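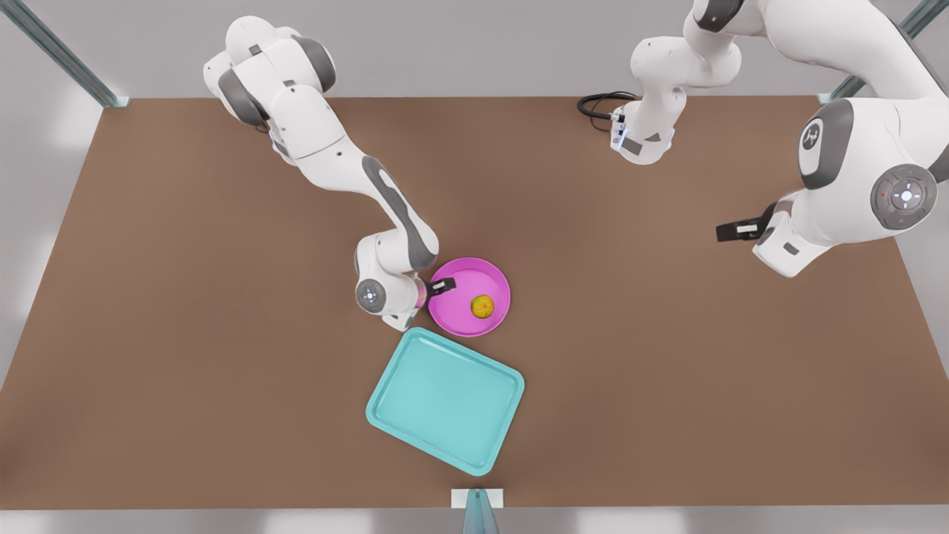 Grant awards for the spring round

The Usdale Neighborhood Fund has finished its spring round of small grants. Applications closed in April, and award letters went out last week. Grants in this round were for up to $700 each and were open to groups that provide direct help to families, older adults, and people looking for work in Usdale and the Menov Street area.

The Gririrwood Family Center received a grant for its evening parenting class. The class meets for 33 sessions over the year and is free to parents and other adults raising children. The money will pay for workbooks and for child care during class time. In past years parents had to bring their own arrangements for the evening, and several dropped out before the end. The center will hold child care in the room across the hall, and parents can sign up for it when they register.

Mangundap House was funded for bus passes. Residents use them to get to court dates, medical visits, and job interviews. The house has been buying single-ride tickets out of its general budget, and the monthly pass costs less for anyone who rides more than a few times a week. Staff will hand out passes at intake and keep a sign-out sheet at the front desk. Former residents who are still in the follow-up program can ask for one too.

The third award went to the Menov Street Pantry to extend its hours. The pantry has been open only in the mornings, which leaves out people who work a day shift. Starting next month it will also open two evenings a week.

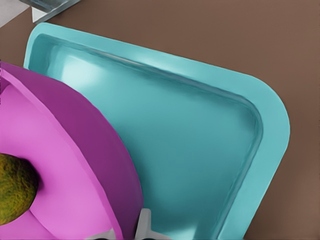 Evening visitors should use the side entrance by the parking lot, as the front door is locked when the offices close. Proof of address is asked for on the first visit only. A piece of mail or a lease is fine, and people who are staying with friends or relatives can bring a short note from them.

All groups that received money will send in a short report at the end of the grant period. The form is 2 pages and asks how the funds were spent, how many people were served, and what the group would change next time. Receipts should be attached for any purchase paid for with grant money. If plans change partway through the year, please call the fund office before spending the money on something else – most changes can be approved over the phone.

Some groups that applied were not funded this time. Most of those requests were for building repairs or for salaries, and the small grants do not cover either one. Groups with repair needs may want to look at the county facilities program, which has its own form and its own deadline. Anyone who was turned down may apply again in the fall without starting over. We keep the application on file, and only the budget page needs to be updated.

The guidelines for the fall round will be mailed to everyone on this list. Printed copies can also be picked up at the fund office or at the Usdale branch library. If your group has moved or has a new contact person, let the office know so the packet goes to the right place.

Posted May 24, 2025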